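# Gripper trials at the Skirley bench

10 May 2020

Welcome to the gallery for our gripper comparison, which has been a long time coming and grew a good deal along the way. The plan was modest. We had two sets of fingers to choose between, the Purneck pair that came with the arms and a longer set from Fragkou, and we wanted to know which one we should leave bolted on for the summer. Then somebody brought up the wrist cameras, and somebody else wanted to try the Grultari controller at the same time, and before long we had a test sheet with 30 rows on it (the first version had 11, and I still miss it).

If you're setting up a pair of arms of your own, I hope there is something useful in these notes. We're a small workshop and we did all of this between other jobs, so please take it as one bench's experience!

## The fingers

The Purneck fingers are the shorter of the two and feel pleasantly stiff when you push on them by hand. They did well on anything with a solid edge: boxes, jar lids, the spine of a paperback. The Fragkou set reaches farther and gets into narrow gaps, and we grew fond of it for that, but the extra length gives a little when the load sits out at the tip. We ran 140 grasps with each set before we let ourselves have an opinion, and then of course we all had different ones.

A small tip on mounting. Tighten the screws with the gripper closed, then open and close it a few times and tighten again. We skipped the second round on our first try and spent an afternoon blaming the controller for a finger that was a hair out of line.

## The controller

Grultari's box took us longer to like. The menus are buried, and the default closing speed is much too brisk for anything soft. Once we turned it down and saved a profile for each kind of object, it settled into being a very agreeable thing to work with. We also liked being able to turn the wrist a full 90 degrees from a single button, which saves a lot of fiddling when you're lining up with something that lies at an angle on the table.

## Soft and awkward things
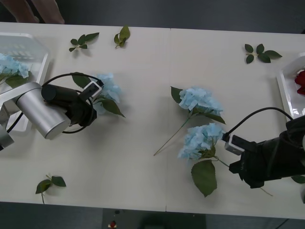 Artificial flowers were my own addition to the test sheet, and I will defend them to anyone. A stem is thin and likes to roll, a bloom squashes, and the leaves get in the way from every side, so you learn a lot about a gripper in a short time. The left arm has a pale blue hydrangea in its grasp while the right one reaches for the lower of the two stems lying mid-table, and you can see how little room a broad leaf leaves you on the approach. We tried both ways of going in, by the bloom and by the stalk, and I'd encourage you to do the same, as the two call for quite different closing settings.

## What comes next

The Purneck fingers stay on for now, with the Fragkou set in the drawer for narrow work. In September we hope to go through the sheet again with softer pads on both, and I'll add those pictures to this page when we have them. If you've run either set on fabric or paper bags, do write to the Skirley bench address, we'd love to compare settings.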